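# How to check a "home prices are up" headline before you believe it

Every few weeks somebody announces that prices in your town jumped. Maybe they did. I'd want to see the work first, and you can do most of it with a county sales list and a spreadsheet. 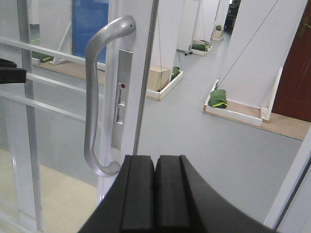 Start with the count, which the headline usually leaves out. When Brandberg's summer number came out, I pulled the sales behind it and found 67 closings. One of those was a new building where 12 condos closed in the same month. Take them out and the big gain got a lot smaller.

## 1. Get the raw sales

Download closed sales from the county recorder. Skip asking prices. They tell you what sellers hope for. You want the date, address, price, square feet and year built.

## 2. Throw out the junk

Delete transfers between relatives, anything sold for a dollar, and bulk sales to one buyer. Write down what you deleted. If you can't defend a cut, put it back.

## 3. Look for repeat sales

A median only says what the middle house sold for, and the middle house this year may be a bigger, newer house than last year's. So match addresses that sold twice. My favorite is a ranch built in 1958 that has changed hands often enough to make a small price history by itself. Check permits too: a house with a new kitchen and a second bath isn't the same house.

## 4. Adjust for inflation

Divide each price by the consumer price index for its month, then multiply by the index for the latest month. Plenty of "record highs" go away at this step.

## 5. Compare with rents

If prices are climbing and rents are flat, somebody is betting. Nurhan Tekin, who read a draft of this, thinks rent data is too patchy to bother with. I think patchy beats none, but use leases that were signed, and don't mix in advertised rents.

## 6. Wait

Late filings change the totals. I rerun my sheet in October before I trust anything from the summer. If your answer flips when you add a handful of sales, you didn't have an answer yet.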